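Griet Jansen
7th January

OK I finished cataloging my grandmother's books last night and I have to talk about it somewhere, so you're all getting a thread. Get a drink!

1/ Background for new people: my grandmother bought secondhand books in Cusstead for most of her life. Cookbooks, sea stories, bird guides, an alarming amount of stuff on canals. When her house was sold, the whole lot came to me in banana boxes.

2/ Final total: 3,949 books. I had guessed 2,000 and I thought I was being dramatic. My spare room has had a path through it since spring.

3/ I didn't want a fancy system. One line per book: author, title, year, where she bought it if I could tell, and a notes column. The notes column is the best thing I've ever made. I'd skip every other column before I'd skip that one.

4/ Because she WROTE in them!! Pencil, always pencil, usually inside the back cover. What she paid, what the weather was doing, who she had lunch with. In a book about lighthouses: "Rain. M. bought shoes. Soup was better last time."

5/ M. is Marijke Jacobs, her best friend, who is still very much with us and who I phoned about the soup. She remembered the soup. She had opinions about the soup. We were on the phone until my ear hurt. 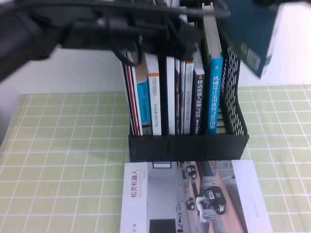

6/ So, sorting. I started by subject and gave up inside a week. Is a novel about a baker who keeps bees a novel, or food, or bees? (She'd shelved it with the bees.) After that I went by the shop she bought it from, and suddenly the boxes made sense to me.

7/ Most came from Borbély, the long skinny shop down by the canal. If you grew up near there you know the one, with the bell that stuck and the stairs you had to climb sideways. It's a bike place now. I went in anyway and the stairs are still there, I was so happy.

8/ The Borbély books all have the price in the top corner of the first page, in a really gorgeous slanted hand with a line through the 7. I can spot that 7 from across a room at this point. I've started writing mine that way.

9/ Then there's the Kestow pile. Kestow was the holiday town, so it's all paperbacks, mostly mysteries, with sand in them. Real sand! I kept a little jar going. My sister thinks this is disgusting and she can stay out of it.

10/ Best find, and I nearly missed it: a fat gardening manual with a seed order folded up at the chapter on beans. She'd ordered eight kinds of beans. She had a balcony.

11/ Second best: the same bird guide bought three times, years apart. The note in the third one says "have this already, I think. Nicer cover." I read that out loud to an empty kitchen and laughed until I had to sit down.

12/ A few people have asked how I logged everything. Plain spreadsheet, typed by hand, an hour or so most evenings with the radio on. I tried a scanning app and it was great for anything newer, but so many of hers are older than barcodes and I ended up typing them anyway.

13/ If you're about to do this yourself: soft pencil, a dry paintbrush for dust, and put a slip of paper in each book once it's logged. I skipped the slips for all of December and had to redo four boxes. Please use the slips.

14/ Where they're all going: the canal books have been promised to the reading room at Raltitau, and they were so lovely about it, they want the pencil notes copied out as well. The mysteries are going to anyone who wants one. Sand included.

15/ I'm keeping the cookbooks, the bees, and all three bird guides.

16/ Marijke is coming over next week to go through the Kestow boxes with me and tell me who everybody is in the notes. There's a "tall Peter" who shows up for years and then just stops, and when I asked about him on the phone she said "oh, HIM" and changed the subject. I'll report back!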